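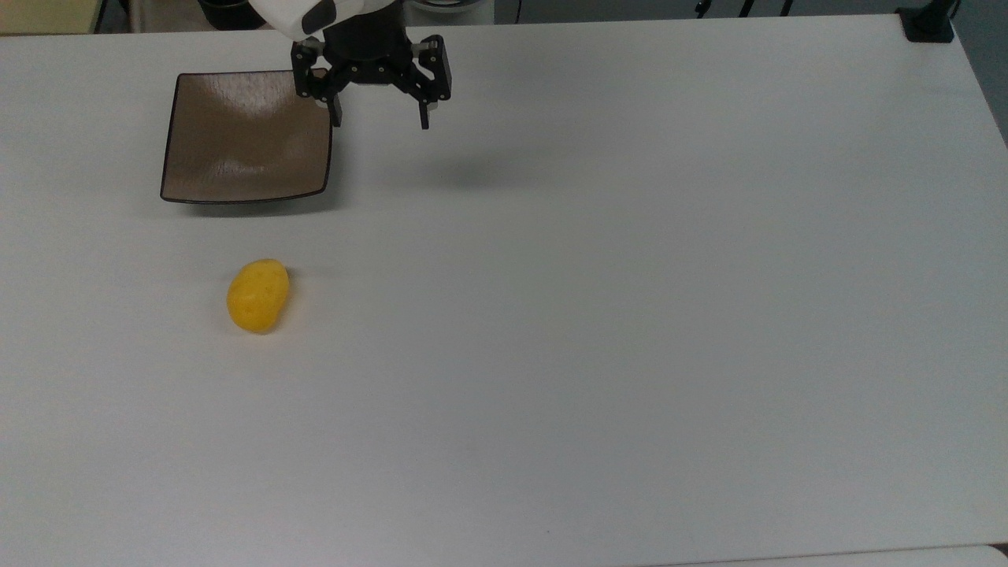 Figure 3.1 A square brown plate and a yellow potato shape on a white table.

Chapter 3
Setting the Table: Surfaces, Plates and the Space Between

In the first two chapters we looked at the kitchen and the cupboard. Now we come to the table itself. Before any guest sits down, the person who sets the table must decide where each thing will stand and how much free surface will stay around it.

Look again at Figure 3.1. The plate is empty, and the potato shape lies directly on the table. A brown plate is easy to see on a white surface, and yellow is easy to see on both. When you practice at home, choose your colors in the same way, so that you can judge the distances from where you stand.

The students of the Grisura evening course begin with one plate and one small object. They are often surprised how long they think about it. A plate that is too near to the edge makes the guest nervous – a plate that is too far makes the guest bend forward. In the dining room at Vedberg, which has 50 seats, every new worker practices this for 20 minutes before the first meal.

In this chapter you will learn:
how to choose the place of the plate on a plain table
how to leave room for the hands and for the glass
how to carry food to the plate without touching the rim

Words to know: rim, place setting, serving side, center line.

Before you read
Put one plate on your own table at home. Sit down, then stand up and move the plate until it feels right. Measure the distance from the plate to the edge and write it in your notebook. You will need this number in Section 3.2.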